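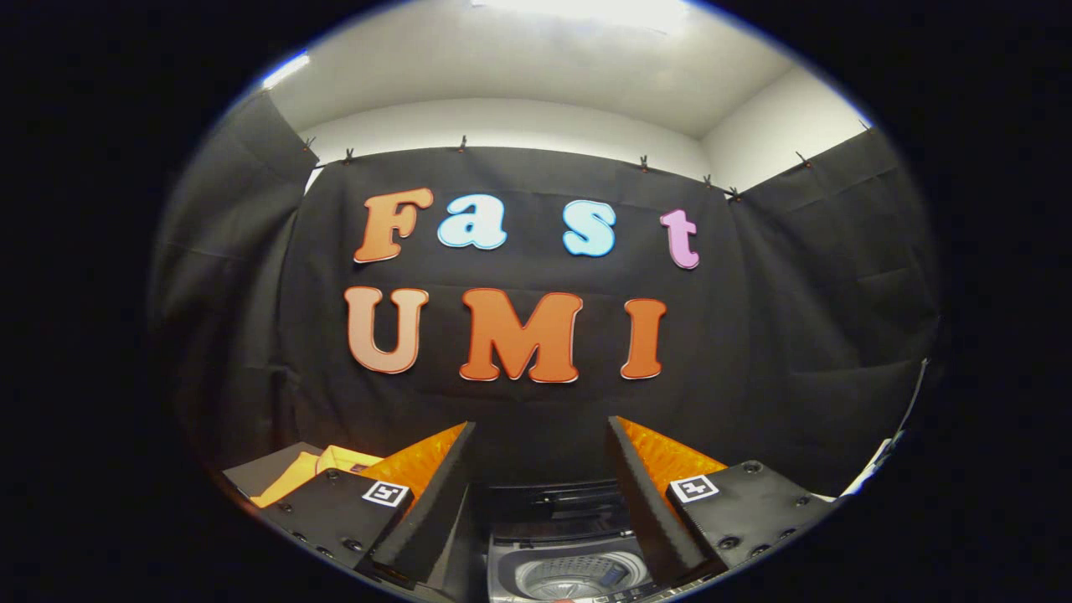 Nelly Sánchez and Anel Mtshali
Filed under: Trails & Outdoor Recreation / Short Papers

3.2 Walkers and turnaround times

Figure 1. Black backdrop clipped up along its top edge, with large cut-out foam letters.

We asked walkers on the Fenness track, at the Ploduvville end, what time they planned to turn back and then what time they did. Survey ran through August, mornings only, start 6:30. In all 202 parties filled in the card at the trailhead and handed it back on the way down. Cards with no return time were left out of the count from the beginning.

Of the 202, 23 parties turned around later than planned by an hour or more. Most of these had left the car park after nine. Weather does not explain it -- the late group had much the same cloud and wind as everyone else. Snow patches on the saddle slowed a few, and 3 parties wrote that they lost the path near the upper creek, where the old markers have faded and the new ones havent gone in yet.

Party size mattered less than we expected. Pairs and larger groups were late at a similar rate. Solo walkers tended to write down an earlier time and keep to it, though with only 22 of them we would not push this very far.

Elevation was taken from the Grarik map sheet, not from walkers' own watches, which disagreed with each other badly at the summit cairn. Distances likewise. Milošević's grading of the track as "moderate" was kept for the tables, altough several cards called it harder than that, mainly for the loose rock on the descent. Grading is picked up again in section 4.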